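From: Salamatu Ajayi, Records and Indexing
To: Members' list, Nerari Family History Society
Date: 11 Nov 2019
Subject: Re: Tritau parish registers and the Kalogeropoulos papers

Dear members,

Thank you to all who wrote in response to the September notice. Several of the replies raised the same points, and I am answering them to the full list. The most complete of the letters is quoted in part.

> I have been working on my great-grandmother's line for many years and was pleased to see that the Tritau baptisms will be indexed. Will the index give the names of sponsors, or only those of the child and parents? In my family the sponsors are the only clue to the mother's maiden name. I would also like to know whether the Kalogeropoulos papers may be consulted before the listing is finished, and whether members may send corrections to the burial index. I have found at least two entries under the wrong surname.

**Sponsors.** The baptism index will include sponsors wherever the clerk recorded them. In the earliest volume he often did not, or gave a first name and a farm and nothing more. Farm names will be entered in their own column, spelled as they appear in the register, with no attempt to match them to modern maps. Members searching for a farm should try more than one spelling. The clerk who took over in the second volume wrote a clear hand but favored his own abbreviations, and a key to these will be placed at the front of the index.

**Progress.** As of this week, 1,819 baptisms have been transcribed out of an expected total of nearly 2,000. The remaining entries are for the most part on pages with water damage along the inner margin. They will be read by two indexers working separately, and any entry on which the two disagree will be marked with a question mark in the published version. 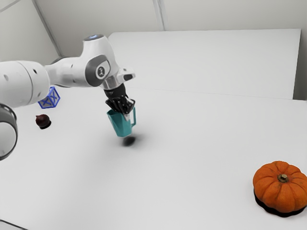
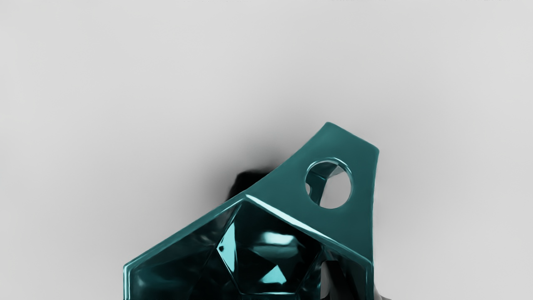
**Kalogeropoulos papers.** The papers came to the Society from the family's former attorney in four cartons. They consist of letters, account books from the dry goods store, a quantity of funeral cards, and two family Bibles with handwritten births and deaths. The letters are not yet in order and cannot be produced for readers. The Bibles and the account books may be consulted now by appointment. Please write to this office at least a week ahead and state which item you wish to see. No more than one item will be brought out at a time, and pencils only are permitted at the table.

The deed of gift closes a small group of letters concerning persons who may still be living. These are held in a sealed envelope and will not be listed by name.

**Corrections to the burial index.** Corrections are welcome. Please send each one with the entry number, the reading as printed, the reading you propose, and your source. A published family tree is not accepted as a source unless it cites a record that we can examine. The two surname errors mentioned in the letter above have been checked against the register. The first was ours and has been changed. The second stands as printed: the clerk did write "Jansen," and the stone in the churchyard has "Hansen." A note to that effect has been added to the entry.

**Copies.** The charge for a certified transcript remains the same for members. Requests from non-members will be filled after those of members. We are limited to 30 requests a month at present, and requests received after that number is reached are carried over to the next month in the order received.

**Jerkomard chapel.** Several members asked whether the Jerkomard chapel registers will be indexed next. The chapel trustees have agreed in principle, but the registers may not leave the vestry, and photography has yet to be approved. Until it is, please do not write to the trustees directly. Members who hold copies of single pages made in earlier years are asked to let me know which pages they have, together with the year in which the copies were made. Some leaves are thought to have been lost when the volume was rebound, and an old copy may be the only surviving record of them.

Anyone willing to read proof for the baptism index should write to me by the end of November. Some familiarity with old German handwriting is needed for the first volume. For the second it is not.

Sincerely,

Salamatu Ajayi
Records and Indexing
Nerari Family History Society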